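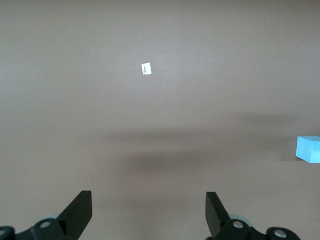 Brown tabletop with small white square.

Harahap Players' League
Minutes of the monthly meeting, Thursday, 7:30 p.m.

Present: Sheila Sedgwick (chair), Shirley Greenwood (rules), Mehwish Farooqui (server), Iolanda Vasconcelos (scenarios), Reece Inskip (minutes, again).

Apologies: none received. Two members of the Gutano Cup team were expected and did not appear. They were online in a match at the time, which we know because the server tells everyone.

1. Minutes of the last meeting
Approved with one correction. Shirley did not "storm out" over the naval supply rules. She left at normal speed. The minute taker accepts this.

2. Gutano Cup
Sheila reported 56 sign-ups for the winter cup, the most since the league stopped requiring people to read the rulebook first. Sign-ups close at the end of November and the first round starts in December.

Round length was discussed for most of an hour. Current rules let a match run until one side holds three capitals or everyone has lost the will to continue. Last season's semifinal reached turn 685, by which point both players had moved house. Iolanda proposed a limit of 200 turns with a points count at the end. Shirley said a points count rewards people who sit behind walls building libraries. Iolanda said that was called a strategy. Shirley said it was called Reece.

Agreed: 200 turns in the early rounds, no limit in the final. Carried four to one, the one being the minute taker, who likes libraries.

Action: Shirley to write the new wording and keep it under a page.

3. Server
Mehwish moved the league off the old machine and onto Gometti last month. Saves load faster and the Sunday crashes have stopped. They now take place on Tuesdays. She thinks the backup job and the autosave are fighting over the same files and will move the backup to 4 a.m., when the only people playing are the ones who should be in bed.

Turn timers came up as well. The timer is set to 24 hours, and several players have taken to ending their turns with four minutes left, every single time, as a form of psychological warfare. Sheila asked if this broke any rule. Shirley looked and found it does not. Mehwish asked if we could make one. We could not agree on how many minutes are rude.

Action: Mehwish to move the backup and report back on the Tuesdays.
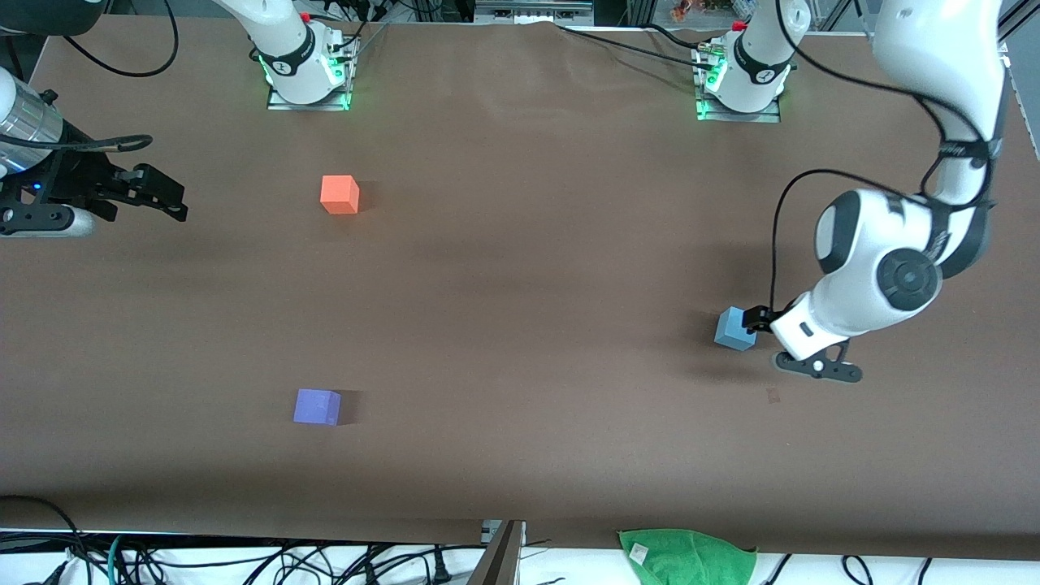
Brown table and the two bases at the back, green lights on.

4. The Luvgate mod
Iolanda presented version two of Luvgate, her diplomacy mod, which replaces the stock treaty screen with marriages, hostages and grudges. Test players liked the grudges. Computer-run empires now remember an insult for up to 25 turns, then forgive you all at once, which most testers found more alarming than the war.

Known problems: the Duchess of the Eastern Marches can be married to herself, and if she is, she inherits half the map on her own death. Iolanda regards this as a bug. Sheila asked for it to be left in for one more month.

Shirley wanted to know whether Luvgate would be allowed in the cup. After some back and forth it was decided that it would not, but that a friendly side bracket could run with the mod switched on, for anyone knocked out in round one. Reece asked to be entered now to save time.

Action: Iolanda to fix the hostage exchange, which at present returns the wrong hostage. The Duchess to be left alone until next meeting.

5. The thread
Sheila raised the forum thread titled "Are archers too strong?" It now stands at 1,007 posts. Mehwish has read all of it and reports that opinion is divided. The first 300 posts concern archers. The middle section is mainly two people arguing over whether a longbow can be fired from a canoe. The rest is recipes.

Proposals were to lock it, to split it, or to leave it be. Locking was tried once with the thread on cavalry and it came back as six threads. Agreed to leave it be and to move the recipes to their own section, where they have a right to be read by people who don't own the game.

Shirley noted for the record that archers are too strong.

6. New player guide
The guide still tells newcomers to click the blue scroll to end a turn. The blue scroll was taken out three patches ago, and clicking on that spot now declares war on your nearest neighbor. Sheila thinks this may explain the standard of play in the beginners' league, which has been described as lively.

Reece to rewrite pages two to five. Iolanda offered to do screenshots. Shirley offered to check the grammar and was thanked before she could offer anything else.

7. Any other business
Mehwish asked that players stop naming their capital cities after league officers and then burning them down. Noted. Sheila said hers had held out for ninety turns and she was quite proud of it.

A request from a member for a rematch of last season's final was declined. He was not in last season's final.

8. Next meeting
Same time, second Thursday of next month. Shirley will bring the supply rules. Members may wish to eat beforehand.

Meeting closed at 9:50 p.m. Minutes taken by Reece Inskip.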